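나무판 작업대 자주 묻는 질문

작은 조각들을 펼쳐 놓고 정리하는 판을 쓰기 시작한 뒤로 비슷한 질문을 계속 받아서 한 페이지에 모았어요. 빠진 게 있으면 댓글로 물어봐 주세요!

왜 책상 위에 바로 안 하고 나무판을 까세요?
제 작업대 상판에는 구멍이 촘촘하게 뚫려 있거든요. 고정할 때는 정말 편한데 조각을 늘어놓기에는 영 별로예요. 판을 한 장 깔면 바닥이 평평해지고, 밝은색이라 조각도 금방 눈에 들어와요.

어떤 판을 골라야 하나요?
저는 좁은 나무를 옆으로 이어 붙인 집성판을 좋아해요. 띠마다 색이 조금씩 달라서 줄 맞출 때 은근히 도움이 되거든요(처음엔 그냥 예뻐서 샀어요). 무늬가 진한 판도 써 봤는데 작은 조각이 묻혀서 눈이 피곤하더라고요. 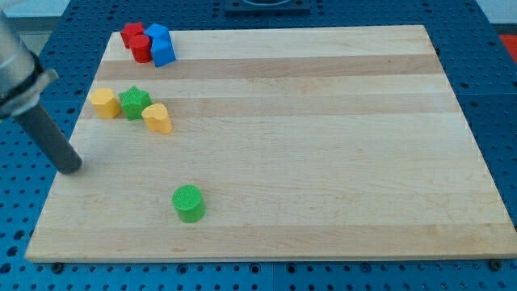

파란 타공 상판 위에 올린 밝은색 집성판. 빨강·파랑, 노랑·초록 조각이 보여요.

판이 밀리지는 않나요?
그냥 올려만 두면 밀려요. 저는 앞쪽 가장자리를 볼트로 잡아 주는 방식을 추천해요. 너무 꽉 조이면 모서리가 눌리니까 손으로 밀어 보고 안 움직일 정도면 충분해요. 타공 상판이 아니라면 얇은 미끄럼 방지 매트도 괜찮고요.

색깔별로 나누는 게 좋아요, 모양별로 나누는 게 좋아요?
저는 무조건 색부터예요. 한 번 색으로 모은 다음 그 안에서 모양을 보면 훨씬 빨라요. 물론 조각이 몇 개 없을 때는 어느 쪽이든 상관없어요.

조각 보관함은 뭘 쓰세요?
Wolum에서 나온 12칸짜리를 써요. 칸막이가 빠지는 게 좋아서 2개째 쓰고 있는데, 뚜껑이 조금 뻑뻑한 건 감안하셔야 해요.

판은 어떻게 닦나요?
평소에는 마른 천으로 쓱 닦고 끝이에요. 얼룩이 생기면 꼭 짠 천으로 결을 따라 닦고 세워서 말려요. 물에 담그는 건 절대 안 돼요! 이어 붙인 자리가 벌어질 수 있어요.

표면에 작은 점이 있는데 불량인가요?
나무에 원래 있는 점이라면 쓰는 데 지장 없어요. 다만 손끝으로 만졌을 때 걸리면 고운 사포로 살짝만 문질러 주세요.

오일은 꼭 발라야 하나요?
음식 올리는 도마가 아니라서 저는 안 발라요. 바르면 색이 진해지는데, 저는 지금의 밝은 느낌이 더 좋아요. 6월에 습기가 심해지면 마감을 다시 고민해 보려고요. 써 보고 괜찮으면 이 페이지에 추가할게요.

마지막 수정: 2024년 5월 13일 월요일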